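Subject: Re: [homewine] Cider stuck partway, and a question on barrels

On the list in November, a member from Movham wrote:

> I have 4 carboys of cider going from the Grakbridge press, all from the
> same juice. Three are dry and clearing. The last one quit bubbling
> early and still tastes sweet. Should I pitch more yeast or leave it
> alone? Also, has anyone bought one of the small used barrels from
> MacLeish? I was thinking of putting the dry cider in one.

I would leave the slow one alone for now, but move it somewhere warmer first. A carboy on a concrete floor next to an outside wall can sit a good deal colder than the ones beside it, and cider yeast will go to sleep before it dies. Put it on a board or a folded blanket in a heated room and take a gravity reading. Take another in 2 weeks. If the number has dropped at all, it is working and you can let it finish.

If it hasn't moved, then I'd restart it. Don't pour dry yeast straight in on top. Make a starter with plain apple juice, get it foaming, and add some of the stuck cider to it a cup at a time over a day. When that is going well, pour the whole thing back. I have done this with perry and with a batch of Naven crabapple that was much too sour to begin with, and both went dry, the crabapple slowly.
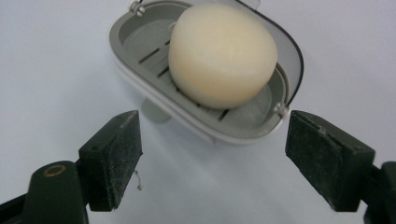 Check your sulfite too. If you dosed the carboys by hand, one may have gotten a double share. A heavy dose will hold yeast back for weeks, and more yeast won't fix it. Racking it once with some splashing will drive part of it off. I don't like to splash cider as a rule, but a stuck one can take it.

On the barrel, I bought one from MacLeish two seasons back. It had held red wine, and the first cider out of it was pink and tasted mostly of the wine. My family liked it. I didn't. The second fill was much better, and I pulled it after 4 months. A small barrel works faster than a full-size one because there is more wood touching each gallon, so taste early and often and keep enough cider back for topping up. Mine lost more to the air than I had planned for.

Before you fill it, soak it with hot water and let it stand overnight, bung down, then turn it and soak the other head. A slow weep at the staves will usually close. If it smells like vinegar or nail polish remover, don't put cider in it. No amount of rinsing has ever saved one for me.

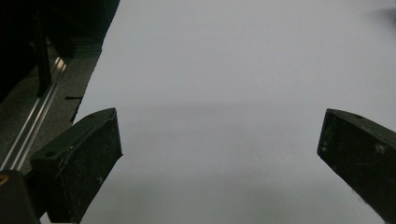 Can you blend the sweet carboy into the dry ones and bottle it all together?

Only if you keep it cold or kill off the yeast, as the live yeast in the dry cider will start on the leftover sugar and you can end up with broken bottles. I'd wait until spring and see what you have. Post your readings when you get them — the starting gravity too, if you wrote it down.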